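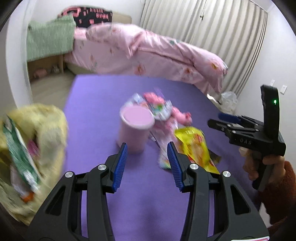 Thibault Cordier

Adjoa Amegashie wrote the first season of "The House of Guillot" in her sister's kitchen, at night, with the door closed. The drama follows a family of glove makers whose youngest daughter comes home after 27 years and asks for her share of the workshop.

"I wanted a heroine who is good at her work but bad at forgiving," she tells me. "In many series the talented person is also kind. I know talented people, and some of them are terrible at dinner."

The second season starts in May on Jokik. It has 2 episodes fewer than the first, and Amegashie does not hide that she fought against this. "I lost the uncle's whole story. He had a trial, a wedding, everything. Now he has one scene on a train."

I ask her about the letter from episode six, which many viewers found too convenient. She laughs for a long moment. "Yes, the letter. My first draft had 92 pages and no letter, and the mother's secret came out very slowly. Then we had to cut it to 70. So, a letter."

For the new episodes she spent more time with the actors before writing the quarrels between the brothers. She says that she is listening now for how each person stops talking, and she writes the silence into the script.

Will the daughter finally take over the workshop? "She will get the keys," Amegashie says. "I can tell you this much. Who changes the lock, you will see in episode three."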